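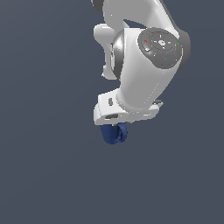

We use cookies to remember your language and display settings. Accept | Manage
Section 4: Setting Up Your Obi Monitor for Color Work
By Marisol Quintanilla | 11/8/19

Good color starts with a screen you can trust, and this is my favorite part of the whole guide! Once the Obi is out of the box and standing on its base (Section 3), the steps in this section will take you from factory settings to a display that's ready for photo editing, page layout or video. Have the power cable, the display cable and the Ninlow sensor within reach before you start.

Before you begin

Let the monitor warm up for 60 minutes. The picture drifts a little while the panel heats up, and a calibration made on a cold screen won't match what you see in the afternoon. Turn off your screen saver and sleep timer for the time being.

CAUTION: Do not wipe the panel with window cleaner or paper towels. Use the gray cloth from the accessory bag, dry, with light pressure.

4.1 Set the room

1. Turn the screen so that no window shines on it or sits right behind it. Side light is fine if you can dim it with a blind.
2. Switch on the lamps you normally work by, and leave them alone until you finish.
3. Sit down the way you really sit – slouching included – and tilt the panel until you're looking straight at its center.

Note: If you wear tinted glasses for screen work, take them off for the visual checks.

4.2 Set brightness and contrast

4. Press the round button under the lower right corner to open the menu. Choose Picture, then Mode, then Custom.
5. Set Contrast to Default. Turn Dynamic Contrast, Eco Dimming and Night Tint all the way off. These are lovely for watching movies, but they change the picture while the sensor is trying to measure it.
6. Lower Brightness until a blank white document looks about as bright as a sheet of paper held up next to the screen. Most people end up much lower than they expected.
7. Open a picture with plenty of dark tones and view it full screen.

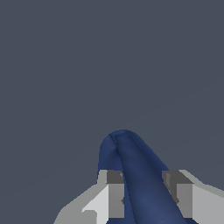 Shadow detail is where a badly set monitor gives itself away, and it's also the quickest thing to check by eye. Bright, cheerful pictures hide all sorts of trouble, so pick something muted with two dark colors side by side. A navy-blue shape on slate gray does the job nicely: the rounded tip should stand out clearly from the gray behind it, and the blue should still read as blue. If it has gone flat black, raise Black Level one step at a time. If the gray looks milky, go the other way. Very faint shading across a gray area should come through smoothly, with no stripes.

8. When you're happy, choose Save to Slot A.

CAUTION: Do not change Black Level after the sensor has run. If you do, repeat 4.3 from the start.

4.3 Run the sensor

9. Slide the lens cover off the Ninlow and hang it over the top of the panel with the counterweight at the back. It should rest flat against the glass without being pressed.
10. Open the Obi utility and click Measure. Colored patches will flash by, which is great fun to watch, but keep your hands off the mouse.
11. Save the profile under a name you'll recognize later, such as the room and the month (Studio October, for instance).

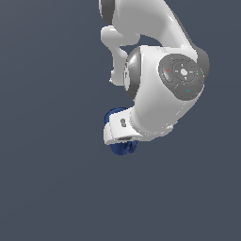 4.4 If something looks wrong

Everything looks yellow. Give your eyes a few minutes! Factory settings lean blue, and a neutral white seems warm at first. If it still bothers you the next day, check that Night Tint is off in your computer's own settings too.

The utility can't find the sensor. Plug it straight into the computer and skip the hub.

Two monitors don't match. Calibrate both on the same day with the same lamps on, and let the dimmer one set the brightness for the pair.

Repeat 4.3 every 400 hours of use. The utility keeps track for you and shows a small orange dot when it's time. For printer profiles, continue to Section 5.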